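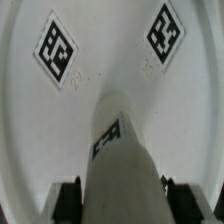

Gripper fingers on each side of a pale cylinder. The black-and-white squares are markers 29 and 30.

Search articles... Go

How do you choose a hand for a robot?

Your own hand is brilliant. It can pick up a grape, a brick or a wriggly kitten, and you hardly have to think about it. Robots find this much harder! That's why Uliana Moroz and Lev Kushnir spent most of June trying out two grippers, called Zevard and Stevetti, to find out which was better at holding things.

A gripper is a robot's hand. Both of these have two fingers that slide together, a bit like your finger and thumb when you pinch. Zevard's fingers are stiff. Stevetti's have a squashy rubber pad on the inside.

So what are those funny square patterns for? They're called markers, and each one is different. A small camera rides along by the gripper, and when it spots a marker the computer can work out where the marker is and which way it's tilted. (Try tilting a playing card in front of your face. See how the shape changes? The computer uses that same clue.)

Each gripper had 60 goes at 8 different objects. Round things were the trickiest, as they love to roll away!

Zevard dropped 49 objects altogether. Stevetti dropped fewer, but it was slow, and once it got a sticky pad and wouldn't let go of a sponge. Lev had to pull it off.

"I wanted Zevard to win," says Uliana. "It makes a lovely clicking noise."

They're keeping both for now. Next they want to try an egg.

TRY IT YOURSELF
Put a sock on each hand and pick up a pencil, a marble and a coin. Which is hardest? Now try it with rubber gloves. Did the grip get better?

592 shares | 8 comments
Last updated: June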